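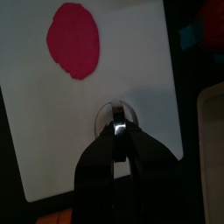
The color question comes up on this list every summer when the beets come in, so I'll take it first and get to the mixer below. Streaks in a colored dough are nearly always a mixing problem. The puree goes in late, or it goes in with lumps, and no amount of kneading afterward will fully fix it. What you want before you start rolling is a piece with pretty much the same pink-red from one side to the other, like the flattened one on the white board. Don't worry if yours is an uneven oval at that point. The shape gets sorted out in the rolling.

On 17 July 2024, a member in Narnley wrote:

> I have tried the beet noodles from the Brenuvberg handout twice
> now and both times the dough came out sticky and patchy. The
> first batch was so soft I had to scrape it off the counter. I
> used the flour from the Skollbridge mill, not the Šťastný flour
> the handout calls for, as I can't get that here.
>
> Questions:
>
> Is it the flour? Should I cut back on the beet? And is it worth
> getting a real mixer for this? The one at the restaurant supply
> place is 1,299 and that is a lot for noodles.
>
> Also mine turned a sort of tan pink in the pot. Is that normal?

> Is it the flour?

Partly. I've used both. The Skollbridge all-purpose takes up less water than the Šťastný does, and the handout was written with the Šťastný in mind, so if you swap one for the other and change nothing else you will get a soft dough. Hold back some of the puree and add it by the spoonful. If you've already put it all in, work in more flour a little at a time and let it sit before you decide it needs more. Most people add too much at this stage and then have a dry dough the next time they look at it.

> Should I cut back on the beet?

I would dry the beet out before cutting back. Roast it whole in foil, peel it, blend it until there are no bits left, and then put the puree in a small pan over low heat and stir it until a spoon leaves a track. You lose a good deal of water that way and keep the color. Boiled beets are the worst choice for this. They are full of water before you start, and much of the color has gone down the drain.

For every 100 grams of flour I start with 3 level tablespoons of the thickened puree and no other liquid, then see how it feels. I leave out the egg. The handout has it in, and plenty of people like it, but I find the yolk pulls the color toward orange.

Knead by hand until it is smooth, wrap it, and leave it alone for a good while. I didn't use to bother with the rest and I'd say it matters more than the kneading does. Then cut off a piece, press it flat with your palm, and keep the remainder wrapped. It skins over fast in dry weather.

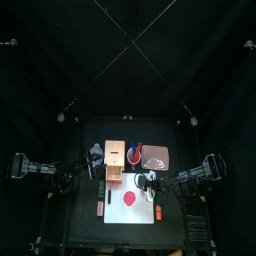
If the piece springs back when you press it, it hasn't rested enough. Cover it and come back. If it sticks to your hand, dust your hand and leave the dough as it is. Flour rubbed into the surface shows up as pale patches later on, and that may be some of the patchiness you are seeing.

> And is it worth getting a real mixer for this?

Not at 1,299, in my opinion. A dough this size is too small for a big bowl anyway - the hook just pushes it around the side. I had the use of a large mixer for a few years and made all my noodle dough by hand the whole time. A rolling pin and a decent knife will do. If you're going to spend something, get a hand-cranked roller secondhand. Check that the clamp is with it, as they tend to get lost.

> Also mine turned a sort of tan pink in the pot. Is that normal?

Yes, some of it always goes. Beet color doesn't stand up well to heat. A splash of vinegar in the dough helps a little, and so does cutting the noodles thin so they are in the water for less time. I pull mine at five minutes if they are fresh and fairly thick, sooner if thin. Don't leave them sitting in the water after that. Drain them, put butter on them, and get them to the table.

The handout hasn't been corrected since June, when somebody pointed out that the salt was left off the ingredient list. It still needs a line about the flour. If anyone here has tried the Skollbridge whole wheat with beet, I'd like to know how much puree it took. I have a bag of it open and don't want to waste a batch finding out.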